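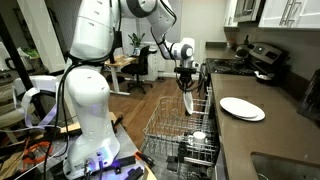
How to Clean a Dishwasher Filter and Get Your Glasses Clear Again

When we moved into our place on Prerkley Lane, the dishwasher came with the house, and for the first few months I was so pleased not to be washing by hand that I didn't much care how well it worked. Then one evening in February I poured my sister-in-law a glass of water and saw her hold it up to the light before she took a sip (very politely, I should add!), and that was the end of that.

If your glasses are cloudy or there's grit in the bottom of your mugs, start with the filter. It's an easy job, it costs next to nothing, and you can have the kettle on while you do it.

What you'll need

A bowl of hot, soapy water
An old toothbrush
16 ounces of plain white vinegar
A couple of rags you don't love
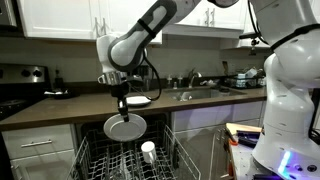
Step 1. Take out the lower rack. Empty it, roll it toward you, and lift it off the tracks. Set it on a towel, as there's always more water hiding in it than you'd think.

Step 2. Find the filter. On most machines it's a round cup sitting in the floor of the tub, under the bottom spray arm. Ours turns to the left and lifts straight up, with a flat mesh screen beneath it, but check your manual if yours doesn't want to budge. Please don't force it. I did that once on an older machine and spent a whole afternoon hunting for a replacement.

Step 3. Soak and scrub. Let both pieces sit in the soapy water while you wipe out the well with a rag. Feel for bits of glass and olive pits as you go, and wear gloves if you have them. Then go over the mesh with the toothbrush, gently, and rinse it under the tap from the outside in.

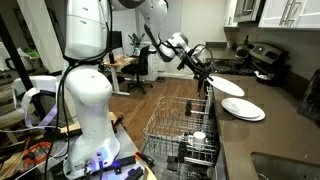 Step 4. Check the spray arms. Hold a flashlight up to the holes and clear anything stuck in them with a wooden toothpick. Give each arm a spin with your finger while you're there. It ought to move freely, and if it drags, there may be something caught underneath.

Step 5. Put it all back and run the vinegar. Lock the filter in, slide the rack home, stand the vinegar in an open bowl on the upper rack, and run a hot cycle with no detergent and no dishes. Never mix vinegar with bleach, in here or anywhere else.

I do the filter once a month now and the vinegar only every few months.
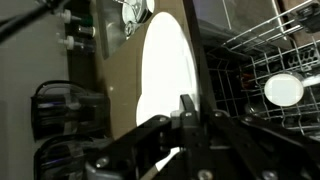 Ellanach writes that her glasses stayed cloudy even after two rounds of this, and that what finally cleared them was using less detergent, as her water is very soft. Well worth trying before you buy new glasses!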